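Perkico Recipe Cards — README

Last touched 6/5/23

Hi! You've landed on the folder where I keep my family's recipe cards, typed up. I'm Rhea Mangubat, and this started as me trying to save my grandmother's index cards before the ink gave up on us. Then my aunts heard, and the aunts told the cousins, and here we are with 358 recipes and a spreadsheet that takes a second to open on my old laptop.

I called it Perkico because that's what was stamped on the lid of the tin the cards lived in. I have no idea what Perkico sold. Crackers, maybe? If you know, please write to me.

What's in the folder

cards.csv — one row per recipe, 358 rows. This is the one you want.
ingredients.csv — one row per different ingredient name, 902 of them, spelled the way the card spelled them.
notes.txt — the stuff written in margins and on the backs. My favorite file by a mile.
old/ — my first go at typing everything. Please don't use it, I only keep it so I can check myself.

The columns in cards.csv

id: a number I gave the card. It follows the order they came out of the tin, so don't read anything into it.
title: exactly as written. There are 2 cards called "Good Chicken" and they are completely different chickens.
cook: whose handwriting it is, when we could tell.
kind: soup, rice, noodles, meat, fish, sweets, pickles, other. I made these up and I've changed my mind about pickles more than once.
serves: blank a lot of the time. My grandmother cooked for whoever showed up.
steps: the full text. Line breaks on the card turn into a slash.
sure: yes or no. "No" means I was guessing at a word somewhere, and the guess is in square brackets.

Whose cards these are

Most of them are my grandmother's. A good chunk came from Divina Estrella, my mother's cousin, who mailed me a shoebox with a rubber band around it and told me to keep the rubber band. The baking ones are nearly all from Shiela Layug. She lived on Drondside for years and wrote everything for her oven there, which ran hot, so add a few minutes if your sponge looks pale (mine always does). Bienvenido Tolentino gave me the pickles and the one fish dish everybody asks about at Christmas. It's id 41, you're welcome.

Measurements, oh boy

I left these alone. If the card says "one small milk can of sugar," the csv says one small milk can of sugar. I did try converting things early on and made a leche flan that could have held a door open, so I went back to the originals and felt much better.

There is a column in ingredients.csv called my_guess where I put grams or cups if I've cooked the thing myself and it came out right. It's mostly empty. I'm working through the rice dishes first, then soups. A few cards say "Mercado cup," and that one is a real cup! It was a tin scoop from the Mercado stall where my grandmother bought her rice, and Ariel Manalo still has it. He filled it with water and poured it into a kitchen jug for me and it came out a bit over a regular US cup. Pack it or don't pack it, the cards never say.

Spelling

Same story. Garlic shows up under four spellings. Vinegar is worse. I know it makes searching annoying, and there's a column called plain_name that pulls them together, so search on that one. If you spot two plain names that should be one, tell me and I'll merge them.
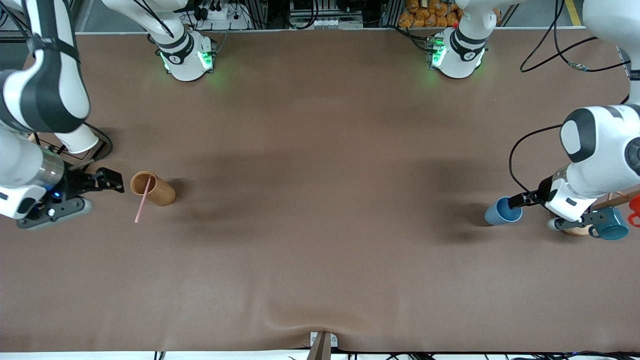 The margin notes got their own file because they wouldn't fit anywhere else. Some are useful ("less salt if using the other patis") and some are pure gossip, and I've kept the gossip unless it was about a living person who'd mind. Each note starts with the card id, so you can match it up. If a note has id 0, it was on a loose scrap and I couldn't find where it belonged. I'd love help with those, especially the one that just says "never again with Oltum." Oltum was a brand of margarine according to one aunt and a neighbor's dog according to another.

Known problems

Card 117 has a grease spot right over the oven temperature. I've made it at 350 and it was fine, but that's me talking and the card may have said something else.
The "cook" column is shaky for anything in blue ballpoint. Two of the aunts learned to write from the same teacher and I cannot tell them apart.
Accents and ñ can come out as garbage if you open the csv by double-clicking it. Import it as UTF-8 and they'll behave.
Nothing here has been checked for food safety. The canning and pickling cards are old, so look up current advice before you put anything in a jar for the winter.

Using it

Cook from it, print it, put it in your own family binder. If you share a recipe, please keep the cook's name next to it — that matters to us more than anything else on this page. Please don't sell it.

Coming up

Divina says there's a second shoebox. I'm picking it up in October and I expect it'll take me most of the winter to type, so the next version will be a while. Until then I'm fixing typos as people send them. Put the card id in your message and I'll find it a lot faster.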